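Workshop notebook – March, Stokwood bench

Started after lunch, 2 pm by the wall clock. Sorting out the crayon stock for the Follerus kits. The old tub held everything mixed together, and Sanne wants it by colour family before we pack anything.

Kit list from Sanne Michiels asks for 50 bags. I have 1000 plain paper sleeves in the cupboard, so no need to order more. The Flevbridge order form still says 1450 crayons, which was the figure before Cairns dropped out. Ask Ilona for the new number before anyone signs it.

Bins: teal for blues and greens, small pink for purples, yellow for browns and oranges, big pink for reds and whatever is left over. Ilona Juhász would sooner have the purples in with the blues. I left them apart for now – the pale violets and the greys look too much alike once they are in a big heap.

Notes while sorting:
- The small bins suit the small colour groups but fill quickly. Don't heap them.
- Peach and light orange are hard to tell apart under the ceiling lights. Read the wrapper, or make a mark on scrap paper if the wrapper has gone.
- Torn wrappers can stay. Bare crayons go in the tin on the shelf.
- Anything shorter than my thumb goes to the melting jar.
- Keep the pile toward the middle of the top. Crayons roll on that shiny surface and I don't want to be crawling under the bench again.
- Wipe the top with a barely damp cloth before tipping out a new lot. Wax marks show up badly in the reflections.

Bench and bins, various points:

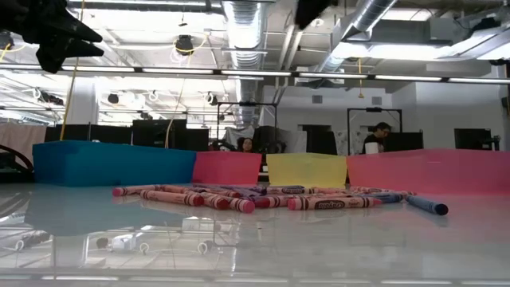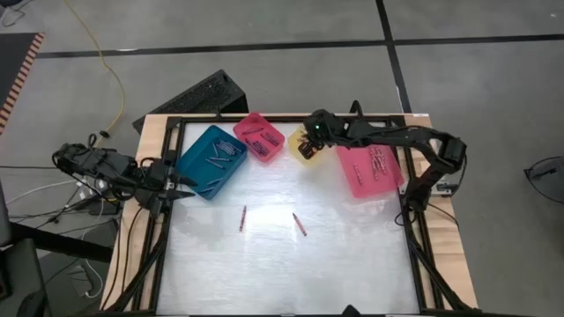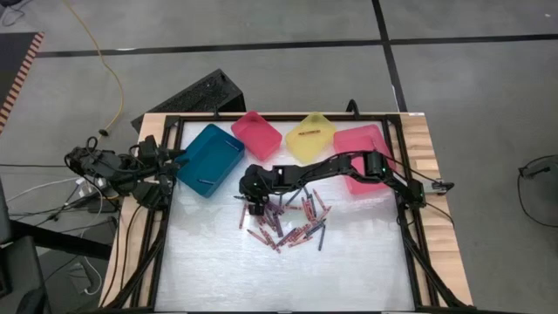

Still to do

Label the bins on the short side, so the labels can be read from the stool. Masking tape is fine.

Check the browns again in daylight. I have my doubts about some of the dark reds.

Find the lid for the big pink bin. Last seen beside the sink.

Sanne to bring the sample bag over from Flevbridge. Sleeves don't get filled until we have looked at it.

Stokwood Workshop Notes | Contact the bench desk | Back to top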